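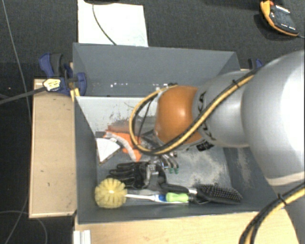 Robots Wanted: 2000 Good Grabs (and Plenty of Bad Ones)

I finally got over to the Trakano lab to see the picking project everybody in the building keeps bringing up at lunch, and I stayed way longer than I'd planned. They're collecting grasps. One arm, one gray bin, a heap of household odds and ends, and a target of 2000 recorded tries before the end of July.

The idea is simple enough that even I followed it. The arm reaches into the bin, closes its gripper on something, and the computer saves what the camera saw, where the fingers went and whether anything came up with them. Then it does it again. All of those tries get fed to a learning system named Lellurano, which is supposed to look at a messy pile it's never met and pick a decent spot to grab. Right now it's pretty terrible at that (their word, and they were cheerful about it!).

What surprised me was how much care goes into the mess. I figured you'd just dump stuff in a bin and press go, but the team argues over the mix all the time. They want things that don't behave alike. A glove flops and folds up on itself. A scrubbing brush has a long handle, so if you grab the wrong end the whole thing swings. A hairbrush is awkward at the pin end and easy at the handle, and the system has to find that out by trying. Black things get in the way of other black things and the camera has a hard time telling where one stops and the next starts, so of course they keep putting black things in.

The bin is held with clamps, and that came out of a bad afternoon in the spring when an earlier one crept a little every time the fingers touched the wall. By the time anyone noticed, two days of recordings didn't line up with anything and had to be thrown out. Now the clamps get a tug before every run. You can tell from the scuffs in there that the bin has earned its keep.

I asked about the misses, because I assumed those got deleted. Nope, they keep every one! A try that comes up empty is marked as a miss and goes in with the rest, and I was told the early sets had too few of them. The system got overconfident and would go for anything, including bare bin floor.

A run lasts 14 minutes, then somebody stirs the pile by hand, swaps a couple of items and starts the next one. It's slow to watch and also weirdly hard to walk away from. I caught myself rooting for it, out loud, over a brush.

When this batch is done, it goes to the Sekiguchi group, who'll run the training and send back a list of whatever the system is still fumbling. That list decides what goes into the bin for round two. After that there's a tryout planned at Umomport, where the returns desk sorts mixed small goods out of bins a lot like this one, only fuller.

If you've got small, odd-shaped, clean things you don't need anymore, the lab will take them. Nothing with glass, please, and nothing that leaks. They're short on soft stuff at the moment, and I've already promised them a pair of slippers.

Posted 19 Jun 2025
Filed under: Lab News, Robots & Automation

Print this story | E-mail this story

Contact us | Copyright 2025, all rights reserved | Back to top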